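Chapter 11
What a Safety Rule Can and Cannot Tell You

A standard is a piece of writing. It was drafted in meetings, argued over, softened in some places and stiffened in others, and then printed with a number on the front. Students tend to meet it as a finished object and to treat it with a respect that the people who wrote it might find surprising. This chapter asks you to be a good deal less polite.

Take the claim you will hear most often in sales talks: that a robot arm is "safe to work beside". Safe doing what? Holding what? At what speed, and next to whom? An arm on its own is only part of a machine. Once it has a gripper, a table, a program and a job, it becomes something else, and a certificate for the bare arm says very little about that something else. Most rule books do say this, usually in the early pages that buyers skip.

The case we return to throughout the chapter comes from Mostura, a small firm that builds table-top test cells for handling household goods. In August its engineers wrote down every rule they believed applied to one cell. The list ran to 388 entries. Itzel Arriaga, who was asked to review it, spent the first two days simply finding out where each entry had come from. Many were copied from a supplier's manual. A fair number contradicted each other. One told the operator to keep "a sensible distance" from the arm, and gave no distance.

Her report, dated 30 October 2020, is blunt on the matter of evidence. The firm had logged 3000 cycles without an injury and wished to offer this as proof that the cell was safe. Arriaga would not accept it. A run of quiet cycles tells you that nothing went wrong under the conditions of the run. It tells you hardly anything about the day when a person leans across the table to pick up a dropped object, and that is the day the rule is for. She also asked how near misses had been recorded. They had not been.

We do not want to leave you thinking that rules are useless. Before the review, cables at the cell were routed wherever they happened to reach, and the written procedure did not mention them at all. A dull line in a dull document – check the cable run at full stretch before starting – would have been worth more than most of the 388. Good practice is often of this kind. It is cheap and boring, and it gets dropped first when a demonstration is due.

Three questions will come up again and again in the sections that follow. Who wrote the rule, and what did they stand to gain from its wording? Could an ordinary worker tell, standing at the machine, whether it was being followed? And has anyone tested what happens when it is broken?

The second question catches out more rules than you might expect. The Kodeo code of practice, which we read closely in section 11.2, asks for "suitable gripping force" on nine separate occasions. A worker has no way to see suitable. The Sugawara guide does better by asking for a measured limit to be posted at the cell, although it never says who should do the measuring or how often it should be repeated.

Section 11.3 deals with toy and stand-in objects. These are popular because they are light and cheap, and because little harm is done when one is dropped. A result gained with a plastic bottle is still a result about a plastic bottle. Whether it carries over to a full glass one is a separate matter, and the standards we have read are mostly silent on it.

Keep a copy of the Mostura list to hand as you read. It is printed in full in Appendix C, mistakes included.

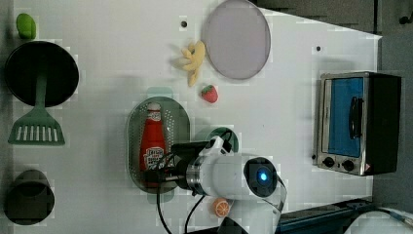 Figure 11.1 A table-top handling task using toy kitchen items, with the gripper over the tray that holds the ketchup bottle.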